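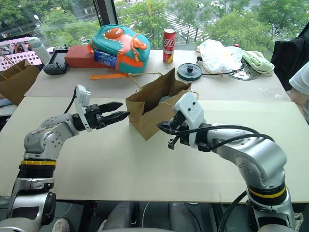

Filed under: Teleoperation
May 6, 2020

I spent most of this week on the paper bag task. We want the Olico arms to take hold of a brown paper bag and move it across the table without squashing it, and the way we teach them is to drive them by remote control, over and over, and keep the good runs.

The plan calls for 200 demonstrations. That sounded like plenty when I wrote it down. After two long sessions I think it's fine for a box and probably thin for a bag. A box is the same box every time. A bag folds a little differently each time you touch it, and the twisted handle droops wherever it likes.

A few things I changed along the way.

I slowed down. My early runs were quick because I wanted to get through them, and the arms picked up my bad habits, including a small jerk to the side just before the fingers close. I threw those out and started over.

I stopped fixing mistakes halfway. If I miss the edge of the bag, I now back off to a clear spot and come in again. The Wostomov logging software keeps the whole thing, so the recovery gets recorded too, and I mark it as a recovery. Mixing those in with the clean runs without a label cost me a day.

I also left things on the table. There's a teal backpack at the back, a Coke can, a green cloth and some other stuff. With a bare table the policy did well and then fell apart when anything new showed up behind the bag.

Using both arms is still the hard part. I tend to lead with the left and forget the right one until its gripper is in the way. My hands get tired after 3 hours and the runs from the end of a session are worse, so I've started quitting earlier.

Next up is the same task at the Prulik site, on a lower table. I'll post numbers once the first training run finishes.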